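June, brick sorting cell, afternoon entry

Continuing with the grasp ranking problem in the Pradar branch. Ran the wrist-view segmentation against yesterday's recordings first, before touching the arms. Instance masks hold up on single bricks and fall apart when two of the same color touch. The merge threshold in Kettler was set to 5, which joins neighboring yellow faces into one blob whenever the studs point sideways. Dropped it to 3. The masks now split at most edges, with some extra slivers that the area filter removes.

Second change: the planner no longer takes the highest-scoring grasp outright. It takes the top candidates and checks finger clearance on both sides against the depth map, including the neighboring bricks. Before this, it kept choosing grasps that looked good on the target and put a finger straight into the piece beside it.
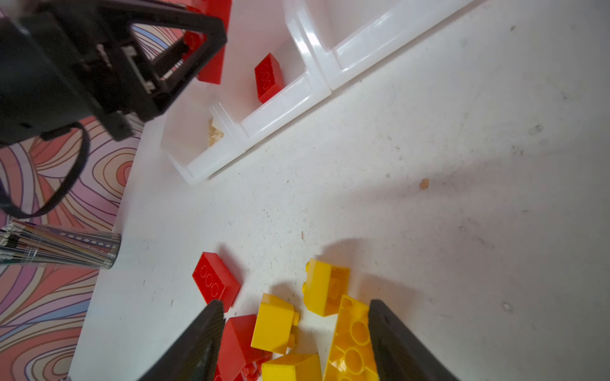

Clearance check adds 32 ms per cycle on the bench machine, all of it in the point lookup. Acceptable for now. It should move to the cached voxel grid that Rallico already builds for the arm-to-arm collision test, otherwise we hold two copies of the same cloud with different time stamps. That mismatch is probably behind the stale-transform warnings in the log – not confirmed.

Replayed the 74 logged pick attempts offline with the old and new ranking. The new one rejects most of the grasps I had tagged by hand as bad. It also rejects a few good ones where a brick lies on its side and the top face gives strong highlights. Depth has holes there and the checker treats missing points as occupied. Tried treating them as free, which is worse. Left it at occupied.

Organizer walls are still a problem for depth. The plastic is translucent and the walls come back as noise, so the place routine uses the fixed model from Grarura and ignores the live cloud in that region. Means the tray pose has to be right. Recalibrate if anyone moves it.

To do:
Shared voxel grid, one time stamp.
Per-color merge threshold, red and yellow separately.
Log the rejected candidates with the reason code, currently only the winner is written.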